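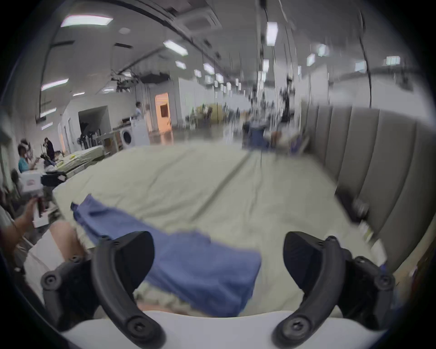
wulla_ops
We have 1,328 cloth episodes from the hand-held grippers. Target is 4,000. Would you keep going on beds or switch to tables?

Dosen59
Stay on beds. Wrinkled sheets are the hard part – the policy grabs the sheet along with the cloth.

lerouxk
Disagree. We stopped at 135 per surface and moved on. Variety did more for us than volume.

Dosen59
Was that folding or only pick and place?

lerouxk
Pick and place.

wulla_ops
Ours is folding. I'll stay on beds until Wednesday and retrain.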